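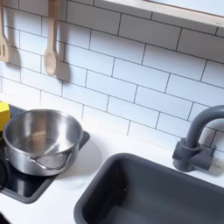 Mokus Greeting Builder - holiday edition

Put your customers in the card. They upload a photo, pick a scene, hit send. Your logo sits in the corner the whole time. Runs in a page on your own site, no app to download.

Made by Fadmont. Sold direct and through Thampi in Canada.

Page updated 19 December 2018. Yes, you can still get one live for this season, see Rush Setup further down.

What you get

One campaign page, hosted by us or dropped into yours with a snippet
8 animated scenes in the holiday pack (sleigh, snowball fight, office party, the choir one, and so on)
Up to 2 faces per scene
Voice track on every scene, can be muted
Share by email, link, or the usual social buttons
A results screen for you - opens, shares, cards finished, cards abandoned
Coupon slot at the end of the card. Optional. Most stores use it

Scenes run short. Long ones got skipped in testing so we cut them down. The choir scene is still the longest and still the favorite, leave it in.

How it works for the person making a card

Upload a photo or take one with the phone. Drag the oval over the face. Chin slider, then the mouth line, which is the part people rush. If the mouth line is off the singing looks strange, so there's a Redo button on every step now and not just at the end. Pick scene. Type a message, 200 characters max. Preview. Send.

No account needed. We ask for the sender's first name and that's all, unless you switch on the newsletter checkbox. It's off by default and it stays unticked when you turn it on. Please don't ask us to pre-tick it.

How it works for you

Log in, upload logo (PNG with a clear background works best), choose two brand colors, write the end line, paste your coupon code. Choose which scenes show up. Hide the ones that don't suit - a garden center dropped the office party, a payroll company dropped everything except the office party. Fine either way.

Then copy the snippet and give it to whoever looks after your site. Or use our hosted address and link to it from your email.

New since last season

Faces no longer flip sideways when the picture comes off certain phones. Sorry about that one.
Results can be exported as a spreadsheet.
Preview loads before the voice track, so slow connections see somthing right away.
Snow can be turned off. Asked for by two customers in warm places.
Shared link now shows the scene as the thumbnail. Used to show a gray square.

Pricing

Single campaign, holiday pack: $614
Includes hosting through the end of January, all scenes, unlimited cards.

Extra scene built to order: ask. Depends on the drawing. Not possible before the holidays now, too late, but we're taking orders for Valentine's.

Extra face in a scene: no. The scenes are drawn for the number they're drawn for.

Agencies get one login for all clients. Each client campaign is paid separately. Billing can go to the agency or the client, tell us which before the first invoice and not after.

Rush Setup

If you order now:

- send the logo with the order, don't wait for us to ask
- use the standard end line or write your own in the order form
- stick to the hosted address, the snippet can come later
- answer the proof email the same day

Raili Ruotsalainen is doing all the rush proofs this season. Her emails come from the proofs address, check your junk folder. She sends one link and needs a yes or a list of changes. One list please, not six emails.

After the holidays

The page doesn't just vanish. On the closing date you set, it switches to a thank-you screen with your logo and a link of your choice. Cards already sent keep playing until hosting ends. Uploaded photos are deleted when hosting ends, sooner if the sender clicks Delete in their confirmation email. We don't keep copies and we don't pass them on.

Renewing for next year keeps your settings and your results, so you can compare. The scenes get swapped, some come back.

Getting people to use it

Short version of what we tell everyone on the phone.

Make the first card yourselves. The owner, the front desk, the manager at the warehouse. Post that. Customers click on a face they know a lot faster than on a banner.

Put the link in your email near the top. Down by the unsubscribe line does nothing.

Send a second email. Most campaigns get their best day out of the second one, and people skip it thinking its pushy. Keep it to a couple of lines.

Coupon at the end should be small and simple. Free shipping, a few dollars off. Anything with conditions and they close the window.

Dretbridge ran theirs with no coupon at all and a prize for the silliest card, picked by the staff. Worked well for them. Needs someone to look through the entries, so plan for that. Also needs a line in your rules saying you may show the winning card, we have sample wording but have your own lawyer read it.

Requirements

Any current browser on desktop or phone. Doesn't need Flash anymore, the old pack did. Old pack customers can move over at no charge, write to support with your campaign name.

Photos: JPG or PNG. Very large ones get shrunk on upload. Faces looking straight at the camera, decent light, no sunglasses. Pets work on the snowball scene and sort of work on the others.

Snippet goes on a normal page. It will not run inside an email - the email should hold a picture that links to the page.

Sound starts only after a tap on most phones. That's the phone, can't change it.

Support

Email gets an answer the same working day. Phone is for live campaigns only, number is in your account. Muchen Yuan handles the technical side, so if the snippet is fighting with your store theme, send the page address and a screenshot and mark it for Muchen.

Closed on the holiday itself. Cards keep sending.

Order form | Try the demo card | Agency login | Terms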